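Monday, late

Home at last, shoes off, toast for dinner again. I told myself I'd write this up while it's still fresh, because last week I didn't and then spent half a morning trying to work out why I'd changed the grasp offset (still don't know, changed it back).

So! The planner. I finally got the new Windura branch merged, and I'm pretty chuffed with it even though it ate most of my day. The old version did everything in one go – look at the table, choose an object, plan the whole path, close eyes and hope. If anything shifted halfway through, bad luck, it carried on to where the thing used to be. Now it checks the scene again just before the descent and only replans the last bit, so the long swing across the table stays as it was and we don't lose all that time. I'd been putting it off for weeks as I thought the timing code would be a nightmare, and it was, but only until lunch.

The bug that held me up was so silly. The Bellik node publishes its object list in the camera's coordinates, and I was transforming it with whatever arm pose had come in most recently instead of the one with the matching timestamp. When the arm's still, no difference at all. When it's moving, everything drifts sideways by up to 16 millimetres, and I'd been blaming the calibration for that since September. I'd redone the calibration 6 times! I went and made a cup of tea after I found it and just stood in the kitchenette for a while.

After that I ran the whole logged set back through, all 343 episodes, and let it grind away while I cleaned up the config files. The replays look miles better. There are still 2 that fail every single time, both with the target hard up against the side of a tray, where the collision margin swallows every grasp it comes up with. I could shrink the margin, but then I'd be nervous every time it went near a rim. I think the proper fix is to let it tilt the wrist a bit and come in from the open side. I've written that on a sticky note and stuck it to my monitor, on top of the other sticky notes.

Labels are the other headache. Manríquez (the labelling tool, which I have complained about in these pages before and will again) wants one name per object and one neat outline, and that's fine for a cup or a bowl. Then you give it a heap of little brown things all touching each other and it has a complete meltdown. One frame it's a single blob, next frame it's a dozen bits, then it's a blob again, and the planner downstream gets a brand new target each time and dithers. Cloth is nearly as bad. A crumpled cloth has no shape worth memorising, so the outline wobbles about and the grasp point wobbles with it.
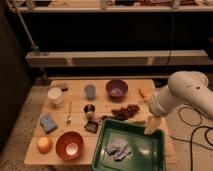 My thinking is that the planner should hang on to its choice for a bit. Once it's picked a target it ought to need a decent reason to swap, so a flickery outline for a frame or two wouldn't count. I had a quick go at it just before I left, a little score that decays over time, very rough, variable names I'd be embarrassed for anyone to read. It ran without crashing and that's all I can say for it so far.

Oh, and I need to ask the Ninach people about the gripper driver. It reports "closed" a fraction early and my code believes it every time, poor trusting thing. I've got a short pause in there as a bandaid, but I hate it and it makes every pick feel sluggish. There's meant to be a force reading somewhere in the newer driver, though the manual only mentions it in a footnote.

Tomorrow: wrist tilt first, then the decay thing, then tidy the logging so I can find my own runs by name. Also buy milk. Bed now, it's nearly midnight and I can still see trajectories when I shut my eyes.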